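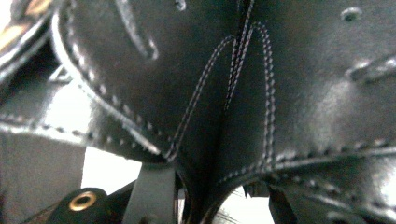
I have owned one good pair of black shoes at a time for most of my adult life, and I tend to wear them until they look bad and then feel guilty. The current pair are Leleos. I bought them in August for a work dinner and then kept wearing them, to the office, to the grocery store, and once to help my sister move. What I liked in the shop was the stitching. Pale thread on black leather shows every stitch, and where the rows run double and curve over in an arch they look almost like thin rope. It also shows every bit of old polish, which I didn't think about when I was handing over my card.

My last pair had black thread on black leather and I could smear polish on with an old sock and be done before the coffee was ready. I tried that once with the Leleos. The polish went into the stitch holes and the thread came out a dingy gray along one seam, and it took me an evening with a toothbrush and saddle soap to get most of it back. So I had to learn to do it differently, and I've had a couple of people ask, so I'm writing it down.

First, the laces come out if the shoes have them. I skipped this for years. You can't get at the tongue otherwise, and the dust collects down there.

Then I brush. I use a plain horsehair brush and go along the seams, not across them. Wherever one piece of leather overlaps another there is a little ledge, and grit sits under it. I do those places with the toothbrush, dry.

After that a damp cloth, wrung out hard. Then I leave the shoes alone for 15 minutes. I used to rush this part and the conditioner just slid around on top.

For conditioner I use Gultar, the clear one in the flat tin. It smells like a hardware store. A very small amount on a fingertip does a whole toe. I stay away from the seams with it and let it creep up to the edge by itself. The black polish goes on after that with a cotton swab near the stitching and a cloth everywhere else. The swabs feel silly but they work. I go through a lot of them.

Last is buffing. Smooth black leather comes up fast, and the trouble is knowing when to quit. Under the lamp you get a big gray shine on every curve and it looks done from one side, and then you turn the shoe and there is a dull patch by the heel. I turn it a lot.

My other problem was where to put them. I had been working on newspaper on the floor, which is bad for my back, and if you set freshly polished shoes down on newspaper you get newsprint on the edge of the sole. Frida Vestergaard, who I used to share an apartment with and who has strong feelings about shoes on floors, told me to get something that would hold them up off the table. I looked at the wooden cobbler's stands and they were more than I paid for the Leleos. I went with a Bumoler stand for $14.

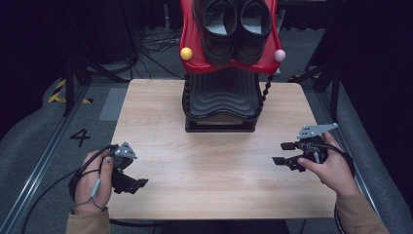
A pair of black shoes side by side in the red holder, openings up.

It is not a handsome object. The bottom is a squat black base with wavy ridges molded into the top, and the part the shoes sit in is shiny red plastic, turned up at the sides like a tray. There is a yellow ball on one corner and a pale pink one on the other. A string of black beads hangs down the right side. I would have picked a plainer one if they'd had it. But the shoes stand up in it next to each other, and my table stays clean, and I can look at both toes together and see whether they match. Before, I would do one, put it down, do the other, and find out at the front door that the left was shinier.

It's also a decent place to check the insides. Mine have light gray insoles, and I wipe those with a barely damp cloth every few weeks and let them air overnight before I wear the shoes again.

Things I still haven't figured out: how to get the last of the gray out of that one seam, and whether edge dressing is worth buying. The man at Kinoshita, where I get my heels replaced, says to leave the thread alone and it will even out with wear. He may be right, he has seen more shoes than I have. He also said not to use the toothbrush with soap again, so I've stopped.

If you have light thread on dark leather and you've found a polish that doesn't travel, leave a comment with the name of it. I have half a tin of Gultar left and then I'm open to trying something else. Next I need to do the brown boots, which have been in the hall closet since the snow and have a white line around both toes.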